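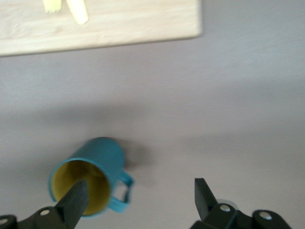
Is a hardware wallet worth buying if you only hold a small amount of crypto?
For most people with less than a few hundred dollars in coins, the wallet costs too much compared with what it protects, and a well-kept account at a decent exchange will do. Past that, I'd get one, and the Lukero is a reasonable one to get.

Lukero hardware wallet review
By Sunita Singhal
Updated 2025-08-26

I have been moving coins off exchanges since the last time an exchange I used announced "temporary maintenance on withdrawals," a phrase that does for the pulse what a smoke alarm does for a nap. The Lukero is the fourth hardware wallet I've owned. The first is in a drawer. The second is in a different drawer, and I would prefer not to talk about the third.

I bought this one with my own money in May and have used it as my main wallet ever since. There are no affiliate links on this page. Lukero did email to offer me a discount code for readers, and I did not reply, mostly out of laziness, but I'm happy to take credit for my principles.

What you get

The wallet, a short cable, two cards for writing down your recovery phrase, and a booklet whose first page congratulates you on "becoming your own bank." My own bank has so far had one employee, no fraud department and a password reset policy of crying. The device has a small screen and two buttons, and feels solid enough that I stopped worrying about it after the first week in a coat pocket.

The cards are too small. You get 24 words and lines sized for somebody who writes in the margins of pocket Bibles. I used index cards.

Setup

Setup took me 36 minutes, a good part of which was a firmware update that sat at the same spot on the progress bar long enough for me to make tea and reconsider my relationship with money. It did finish. The wallet then generates your phrase, shows it one word at a time, and quizzes you on all of it. I got one wrong because I'd written "staff" as "stuff." The quiz is annoying, and I would be very cross with any wallet that left it out.

You can add a passphrase on top of the recovery words. The app explains this in one sentence, and the sentence is bad. If you use a passphrase and forget it, your coins are gone, and the 24 words won't bring them back. Please don't turn this on at eleven at night because a guy on a forum said you should.

The app

The companion app is called Dusstead. I don't know why. It runs on desktop and phone, and shows balances, lets you send and receive, and nags you about staking. There's a banner for staking on the home tab, another on the portfolio tab, and a third that shows up after you send anything, like a waiter with a dessert menu. You can turn off the first two.

Once you get past that, it's decent. Sending bitcoin is clear. You see the address on the app, then check it against the address on the device, and you hold both buttons to sign. The fee picker has slow, normal and fast, plus a custom box for people who enjoy that sort of thing. I sent a test payment on "slow" and it went through overnight, so no complaints.

Labels are the weak spot. You can name a transaction in the desktop app, but the name doesn't carry over to the phone. My phone believes I have been sending money to strangers for months.

Coins and tokens

Lukero says it supports 1,951 coins and tokens. I own five of those, and two of them I own by accident. What matters is how the ones you hold are treated, and this varies. Bitcoin and ether are handled inside Dusstead from start to finish. Several smaller networks are "supported" in the sense that the app sends you off to a third-party wallet and wishes you luck. Look up your own coins on their list before you buy, and look at the little footnote mark next to each one, which is where the luck is mentioned.

Contract signing on ethereum is better than on my old device. For common swaps, the screen tells you what you're approving in plain words. For anything unusual you still get a wall of characters and a choice between trust and going to bed. I chose bed twice.

Compared with the Bajwa and the Prusari

I borrowed a Bajwa from my brother-in-law for two weeks. It costs less, has a worse screen, and its app is plain to the point of rudeness, with no banners at all. If you only hold bitcoin I'd buy the Bajwa and spend the difference on something to stamp your phrase into.

The Prusari is the fancy one, with a touchscreen and a fingerprint reader. I had one for a weekend. It's lovely to hold, and it failed to recognize my thumb whenever I'd been doing dishes. It also connects wirelessly, and while the company has plenty to say about how safe that is, I like my life savings on a cord.

Support

I wrote to Lukero support twice. The label question got an answer the next morning, from a person, who said it was "on the roadmap." The second ticket, about a balance that showed as zero for an afternoon, took four days, by which time the balance had come back. Ticket number 892, if anyone over there is curious how it went. It went fine. I aged.

One warning. Within a week of my order I began getting emails claiming to be from Lukero and asking me to "validate" my recovery phrase. I can't say where they got the address. The real company will never ask for those words, and neither will anybody else with good intentions.

Should you buy it?

If you hold a mix of coins and want one device for the lot, yes. The screen is readable, the signing steps are sensible, and I've yet to lose anything, a record I can't claim for wallet number three. If staking banners make your eye twitch, get the Bajwa.

Good: clear screen, strict backup quiz, readable swap approvals
Not good: tiny recovery cards, labels that don't sync, the banners
Score: 7 out of 10

463 readers found this review helpful

Next in Wallets: metal backup plates, and what my oven did to three of them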